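Werkstoffkunde Holz, Grundkurs
Handout zu Einheit 6: Tischflächen beurteilen und pflegen
Stand: 9. Juli 2025

Voraussetzung für diese Einheit ist der Stoff aus Einheit 2 (Aufbau des Stammes, Schnittrichtungen). Wer gefehlt hat, liest dort vor allem den Abschnitt über Jahrringe nach. Die Begriffe Frühholz, Spätholz, Fladerschnitt und Riftschnitt werden ab hier ohne weitere Erklärung benutzt.

1. Was eine Maserung über das Brett sagt

Ein Jahrring besteht aus hellerem Frühholz und meist dunklerem Spätholz. Auf der Fläche eines Brettes erscheint er als Linie oder Band. Wie dieses Band verläuft, hängt davon ab, in welchem Winkel die Säge den Ring getroffen hat.

Stehen die Ringe nahezu senkrecht zur Fläche, entstehen gerade, eng liegende Streifen. Das Brett bleibt verhältnismäßig ruhig, es schwindet und quillt in der Breite weniger als ein Seitenbrett. Werden die Ringe dagegen flach angeschnitten, öffnen sich die Linien zu Bögen, Ellipsen und lang gezogenen Spitzen. Das ist die Fladerung. Solche Bretter schüsseln leichter.

Beide Bilder kommen oft auf ein und derselben Fläche vor. In der Brettmitte liegt die Fladerung, zu den Rändern hin werden die Streifen gleichmäßiger.

2. Helle Hölzer

Für Tische werden häufig Ahorn, Esche, Birke, Buche und Fichte verwendet. Die Bestimmung nach der Farbe allein ist unsicher. Buche kann gedämpft oder ungedämpft sein, Ahorn vergilbt, Fichte dunkelt nach. Unter einem Lack mit Gelbstich sehen sich Esche und Fichte auf den ersten Blick ähnlicher, als man erwartet. Im Prüfprotokoll steht deshalb zuerst der Farbton (cremeweiß, beige, rötlich) und erst danach, falls überhaupt möglich, die Holzart.

Bei einer fertigen Platte fehlt meistens der Blick auf die Hirnkante. Dann bleibt offen, ob Massivholz oder Furnier vorliegt. In diesem Fall wird "Holzoberfläche hell, Aufbau nicht bestimmt" eingetragen. Bitte nicht raten. 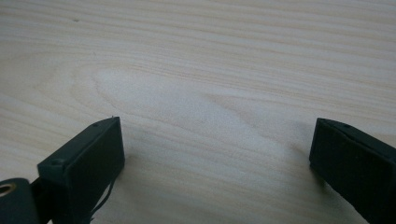

Für die Beschreibung einer Fläche gehen wir immer in derselben Reihenfolge vor:

Hauptrichtung der Maserung (längs, quer, schräg zur Kante)
Art der Zeichnung (streifig, gefladert, gemischt)
Abstand der Linien, soweit ohne Lupe erkennbar
Farbton und Farbunterschiede innerhalb der Fläche
Äste, Punktäste, Harzgallen, Verfärbungen
Spuren aus dem Gebrauch (Kratzer, Ränder, Druckstellen)

Ein kleiner dunkler Punkt im Holz kann ein Punktast sein, eine Verfärbung oder einfach Schmutz. Zuerst mit einem trockenen Tuch darüberwischen. Bleibt der Punkt, mit dem Fingernagel prüfen, ob eine Kante zu spüren ist. Ein fest verwachsener Punktast ist kein Mangel und wird nur notiert.

3. Licht

Eine Platte wird zweimal angesehen, einmal im Licht von oben und einmal im Streiflicht. Von oben erkennt man Farbe und Zeichnung, im Streiflicht Unebenheiten und Lackfehler. Helle Stellen sind mit Vorsicht zu bewerten: Was wie eine ausgeblichene Zone wirkt, ist unter Umständen nur eine Spiegelung. Standort wechseln und noch einmal hinsehen. Wandert die helle Stelle mit, liegt sie nicht im Holz.

4. Reinigung und Pflege

Lackierte Flächen: nebelfeucht in Faserrichtung wischen, anschließend trocknen. Keine Scheuermilch und keine Mikrofasertücher mit Schleifanteil.

Geölte Flächen: wie oben, zusätzlich nach Bedarf nachölen. Vor dem Ölen mit Körnung 240 oder feiner in Faserrichtung zwischenschleifen. Öl dünn auftragen, Überschuss abnehmen. Getränkte Lappen ausgebreitet trocknen lassen, Selbstentzündungsgefahr!

Unbehandelte Flächen: trocken abbürsten oder leicht feucht wischen. Wasserränder verschwinden oft, wenn die ganze Fläche gleichmäßig angefeuchtet und danach geschliffen wird. Quer zur Faser schleifen gibt Riefen, die man spätestens unter dem Öl sieht.

5. Übung

Gearbeitet wird zu zweit an den Tischen im Werkraum. Jede Gruppe beschreibt eine Platte nach der Liste oben und legt eine Skizze des Maserungsverlaufs bei, Bleistift genügt. Als Ausschnitt reicht ein Feld von etwa 100 cm Länge. Bei gefladerten Flächen bitte angeben, nach welcher Seite die Spitzen zeigen.

Danach vergleicht jede Gruppe ihre Beschreibung mit der einer anderen Gruppe an derselben Platte. Abweichungen beim Farbton sind normal. Abweichungen bei der Richtung der Maserung müssen geklärt werden.

Abgabe der Protokolle in der nächsten Einheit, Vordruck im Skript auf Seite 139.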